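Clutter rules for simulated tabletops, revision 3

15 Oct 2023

Our old rule for Stenero scenes set a minimum gap between objects and said nothing about occlusion. Thomas Ferri asked for both, per camera. 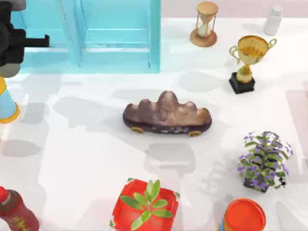 A scene now passes only if the gripper can reach the target without touching a neighbor. Seeds get logged, 100 per layout.
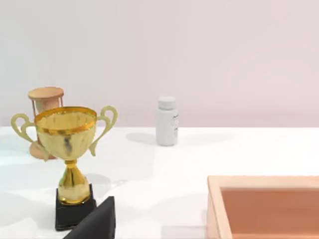

Partial occlusion is allowed. Full occlusion from every view is a reject. Layout 36 still fails on seed 909, and I have not found the cause.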